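Closing the Loop: How Small Firms Follow Up on Customer Complaints
Student Project Report, Applied Management Practice
Submitted by Štěpánka Šindelář and Ovidiu Buzatu
Supervisor: Rafail Lazaridis
September 2023

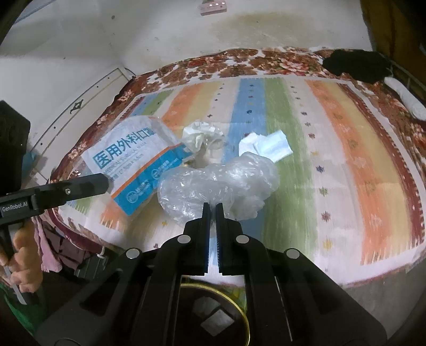 1. Background

The project examined how Liltetti, a mid-sized supplier of bedding and home textiles, records customer complaints and decides what to do about them. The company sells through its own website and through a small number of partner stores, and it has grown quickly since it opened its second warehouse in Sodau. Complaints reach the firm by e-mail, by telephone and through the returns form. Many of them concern matters that no single department regards as its own. Packaging is the clearest case: a large clear plastic bag, crumpled up on the bed after an item has been unpacked, is an everyday sight for the customer, yet remarks about such bags were passed between the warehouse, purchasing and customer service without a decision. The supervisor suggested at the first project meeting that the team study this type of complaint in particular, and the company agreed.

2. Objectives

The project had two objectives. The first was to describe the path a complaint follows from receipt to closure, including any point at which it is set aside. The second was to propose a procedure that the company could operate with its present staff and its present software. The question of whether customers were satisfied with individual replies was outside the scope agreed with the company.

3. Method

The team was given access to the complaint register for one financial year. The register contained 3,732 entries. After the removal of duplicates, order inquiries and messages entered by mistake, 1,582 entries remained and were treated as complaints. A sample of 200 was then drawn at random and read in full by both authors, who coded each entry separately for subject, department, action taken and reason for closure. Differences in coding were discussed and resolved before the analysis began.

In addition, the team held seven interviews with employees in customer service, purchasing and warehouse operations. Dalibor Sýkora, head of operations at Liltetti, arranged the interviews but did not attend them. Notes were taken by hand and typed up on the same day. The interviews followed a common list of topics, although those with warehouse staff were shorter because of shift times.

A second firm, Kratochvíl, had agreed to provide comparison data. It withdrew during the spring for internal reasons, and the comparison planned in the original proposal was dropped.

4. Findings

4.1 Recording

Complaints were recorded promptly in most of the cases read. The subject field, however, was used unevenly. Customer service employees chose from a list that had been drawn up when the company sold only bed linen, and several current product groups were missing from it. Entries that did not fit were placed under "Other." Complaints about packaging, delivery notes and care labels were all found there.

4.2 Responsibility

The register has a field for the department concerned but none for a named person. Interviewees in all three departments said that they read the monthly summary. None of them could say who was expected to act on it. One purchasing employee described the summary as "something that arrives." A warehouse supervisor had raised the matter of packaging twice with management and had received a friendly answer on both occasions, but no date.

4.3 Closure

An entry is closed when a reply has been sent to the customer. The system makes no distinction between a complaint that has been answered and one whose cause has been addressed. As a result, the same complaint may be opened and closed many times in a year – each time correctly, under the present rules – while the cause stays as it was. The authors regard this as the main finding of the project.

5. Recommendations

The team recommends that the closure field be divided into "Reply sent" and "Cause reviewed." The second part should be completed by a named employee outside customer service. The software supplier confirmed to Mr. Sýkora that the field can be added without a new license.

The subject list should be revised once a year. Packaging should have a category of its own, with purchasing as the responsible department.

The monthly summary should be reduced to one page and should list only open causes, the person responsible and the date of the next review. A trial of this format, prepared under the working title Somitness, was presented to the company at the end of the placement. Management asked for two changes to the layout and intends to use the revised page from November.

6. Limitations

The report is based on one company and one year of records. The coding scheme was designed by the authors and has not been tested elsewhere. Employees who had left the company before the project began could not be interviewed, including the person who set up the register. The effect of the proposed procedure has not been measured.

7. Acknowledgments

The authors thank the staff of Liltetti for their time, and Žofie Jurčo of the department office for her help with the data agreement. The coding sheet and the list of interview topics are held by the department and may be consulted on request.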